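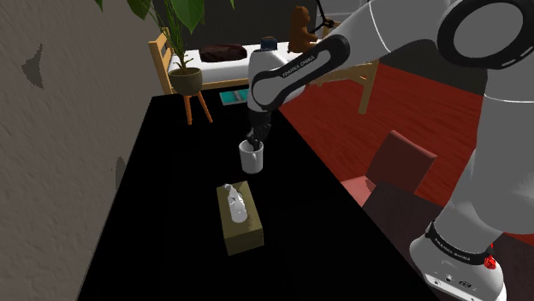

Progress report to the Illberg Regional Tourism Fund
Small Accommodation Recovery Stream – Kolside Lodging Group
Date of report: 05/01/2024
Prepared by: Caradog Lloyd, project lead. Bookings and rate section by Ignacio Acuña.

Where we are

Behind on the booking system, on track for shoulder season, ahead on staff training. Money is fine. Detail below, sorry for the short form – the Kolside Inn is full this week and I'm on the desk most evenings.

Reminder of what was funded: a shared booking and rates system for the member properties, off-peak packages to lift occupancy outside the summer, and housekeeping and front desk training so that the smaller places can share staff. Members are the Kolside Inn, Bollby House, the motel on the Illberg road, the caravan park, and the farm stays up the Chávez valley, which joined late.

1. Booking system

Three of the five are live. Inn and Bollby House first, motel a fortnight after. Caravan park is entered but not switched on, because their powered sites are priced by length of rig and the system wants a price per room. Vendor says a patch is coming. They said that in July as well.

Farm stays not started. Internet up the valley drops out whenever it rains hard, and two of the owners want to go on taking bookings by phone. We've agreed that Bollby House will enter phone bookings for them each morning. Not elegant. Works on paper, will know more once it has had a long weekend thrown at it.

One double booking so far, at the motel, a family of four. Moved them to Bollby House, we ate the difference in rate. Cause was a room closed in the old calendar but left open in the new one. Old calendar has now been turned off completely, which should of been done on day one.

Direct bookings through the shared page since go-live: 397 nights. Before this, the members took nearly all of theirs by phone or through the big booking sites and paid commission on the second kind. Ignacio is working out the commission saved. He doesn't want to give a figure until the cancellations have washed out, and I agree with him.

2. Rates (Ignacio)

Members used to set summer rates once a year and leave them. Now reviewed monthly, on a call, takes under an hour. Biggest change is at the Inn, where midweek was priced the same as weekends and sat half empty. Midweek now lower, weekends up a little. Occupancy for the last full month was 73 per cent across the three live properties. I can't give a fair comparison with the year before because Bollby House had its upper floor shut for rewiring. I'll put a proper like-for-like table in the final report.

Minimum stays: tried two nights on weekends at the motel, dropped it. Their trade is people driving through. Kept at Bollby House.

Cancellations are the worry. Since the pandemic guests expect to cancel the day before at no cost and the members are nervous about saying no. We have gone to 72 hours for everyone but the caravan park, who stay at 24. Some grumbling by email. No drop in enquiries that I can see.

3. Off-peak packages

Three planned, two running.

Walkers' package – two nights, packed lunch, pickup from the far end of the ridge track. Selling. The pickup is the part people ask about. It's also the part that costs us, as the driver is paid whether there are two walkers or eight. Will set a minimum of four from autumn.

Winter table – dinner and a room at the Inn, with produce from the valley. Ran through the cold months, 40 packages sold against a target of 60. Starting late hurt us. The flyer went out after most people had made their plans, and the printer had the wrong phone number on the first run.

Conference midweek – not running. Needs the hall at Bollby, and the council has not finished the access ramp. We have a quote ready to go to two groups the minute there's a completion date. I would like to move this one into the second half of the grant period, see requests at the end.

4. Training

Best part of the project. All housekeeping staff at the live properties have done the shared checklist, so someone from the motel can walk into the Inn and know what a made-up room is meant to look like. Used in earnest twice over the holidays, when the Inn was two cleaners short. Wages paid by the borrowing property, travel from the grant.

Front desk training finished for nine people. Two have since left for jobs in the city, replacements booked into the next round. Turnover is going to keep happening. I've asked for the sessions to be written up properly so we don't pay the trainer to start over each time.

Housing is still the real limit on staffing. Not in our scope, I know, but every member raises it. The Inn has turned one guest room over to a staff member for the season and is down that room's income.

5. Budget

Spent to plan on training and the system licence. Under on packages, owing to the conference package not starting. Over on printing, by $200, for the reprint of the winter flyer – the printer credited the rest. Full ledger attached separatly, receipts on file at the Inn.

No change to member contributions. Farm stays have paid their joining share.

6. Requests

Move the unspent conference package money to the second half.
Approve the walker pickup at a minimum of four.
Confirm whether farm stays can be reported as a single property. Each has only two or three rooms and the template asks for a full page on every one.

7. Next

Caravan park live, with or without the patch. We'll price by site type if we have to.
Phone bookings for the valley tested over a long weekend.
Second front desk round, at Bollby House.
Winter table flyer out by the end of April. Phone number checked by two people.

Questions to me by email please, the Inn line is for guests. Rates questions straight to Ignacio.

C. Lloyd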